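A visit to the open day at Filledero, Purbridge

Posted Aug 27, 2020 by Esperanza Lindqvist

I had wanted to see the Filledero rooms for a long time. My brother-in-law buys his office equipment through them, and he always speaks well of how the parcels arrive: nothing is broken, nothing is missing, and the cable is in the box where you can find it. I work in the stock room of a school and I pack and unpack things every week, so for me this is an interesting subject. My family does not agree.

The building is in the Blackwood part of Purbridge, 6 stops with the bus from the railway station. You get out at the stop after the bridge, and then you walk back a little, which the website does not explain. I walked forward first and came to a garden center. The lady there knew immediately where I wanted to go, so I think I was not the first.

At the entrance we wrote our names in a book and received a sticker with a number. Mine was 204. The visit was in small groups, and in my group we were six persons: a couple from Orov who have a web shop for ceramics, a father with a teenage son, one quiet man with a notebook, and me. Our guide spoke fast but clearly, and she waited when somebody had a question. There were many questions from the man with the notebook.

We began with a talk about boxes. I learned that the most common mistake is to take a box that is too large and then fill it with paper until it feels safe. The guide prefers a box in which the things have only a little space, and she puts the heavy things in before the light ones, also when this means starting again. The ceramics couple did not agree with her about the paper and they discussed this for quite a long time. I was on their side for plates, and on the side of the guide for everything else.

After the talk we went in to see the tables.
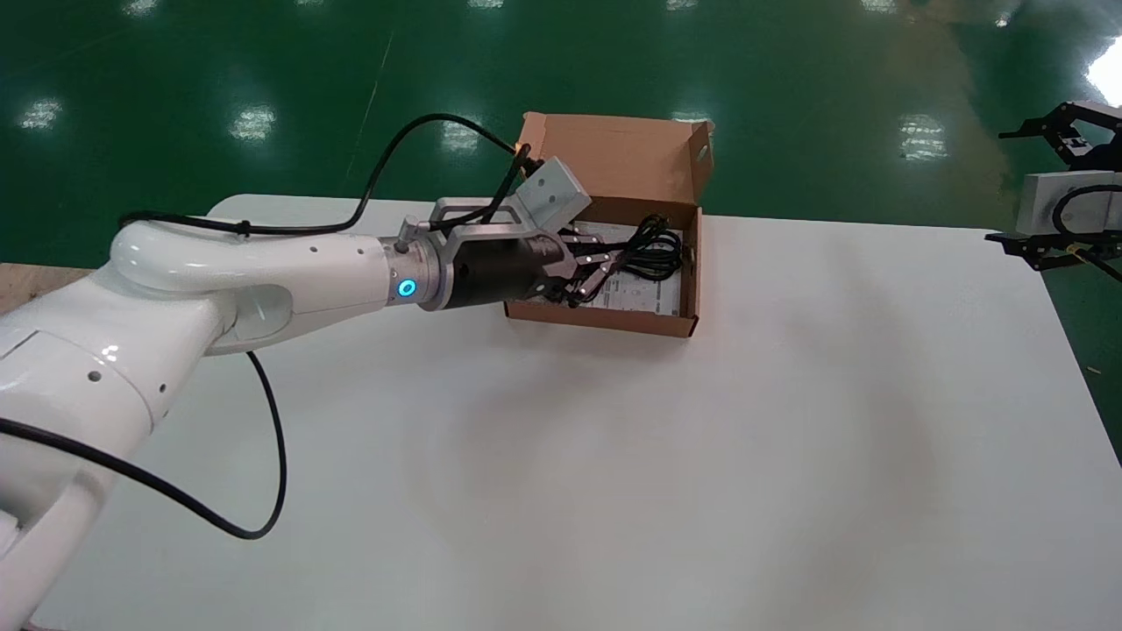

What I liked is that a box stays open until the very end. In our stock room we close the flaps early, to have the table free, and then one of us remembers the adapter and we must cut the tape again. Last October I did this with so many parcels that I finished a whole roll of tape in one afternoon. The guide told us that here the tape comes out only when the paper list has been read two times, by two different persons. It sounds slow. She said that they had 626 returned parcels in the year before they began with the second reading, and that now it is a much smaller number, but she did not want to say how small.

The teenage son asked what happens when the two persons do not agree. Then a third person must come, and everything goes out on the table again. He found this very funny. His father said that at home they should do the same with the school bag.

The next part was about cables, and it was for me the best part of the day. Everybody has a drawer with cables at home. I have two drawers. The guide explained that a cable should not be pulled tight around the thing it belongs to, which I have always done with computer mice. I wrapped the cable around the body because it looked neat. According to her, the place where the cable goes into the mouse suffers from this after some time. It is better to make wide loops, as wide as your hand, and let the cable lie next to the mouse. If you need a tie, you put it in the middle of the loops and leave it a little open. 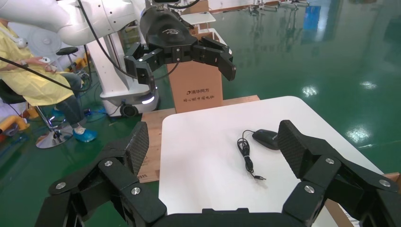 A computer mouse and its cable on one of the white tables, with a tall printed cardboard box behind.

We were allowed to try it with some cables from a basket by the door. It is harder than it looks! My first loops made a figure of eight and jumped out of my hand. The trick is to turn the cable a little between your fingers with each loop, so that it wants to lie down by itself. The lady from Orov could do it directly, without any explanation, and she showed it to me again after the guide had already gone on to the next subject. I thank her for that.

With power cords it is different, because they are thick and they remember how they were folded in the factory. The advice is to follow the old folds and not fight against them. Also, the plug should not lie against anything with a screen or a shiny surface. Put the cord in its own bag, or on the other side of a piece of cardboard. 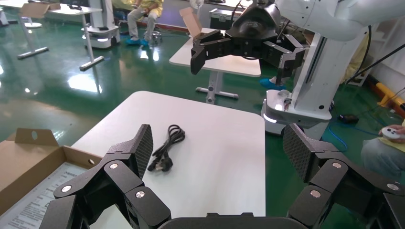
About the manuals we talked only for a few minutes, but I made a note of it. Filledero likes to have the printed sheet on top, so that the customer sees it when the box is opened. At my school we always put it on the bottom, under everything, and then teachers come to me and ask how the thing works. I have already changed this. I told my colleague on the telephone from the bus.

At the end there was coffee and a dry lemon cake in the front room, and you could leave your remarks on a card. I wrote that the talk about boxes could be shorter and the practice with the cables longer. I also wrote that the sign at the bus stop should be better.

Some practical things, if you wish to go. The visit is free, but you have to write to them before, and the groups are full quickly. It takes almost 3 hours with the coffee. You stand for most of this time, so take good shoes. There is a place for coats, but I kept my bag with me. Children can come when they are with an adult, although I believe a small child would be bored during the first hour. The bus back to the station goes from the other side of the road, in front of the bakery, and the bakery closes early. I was too late for it.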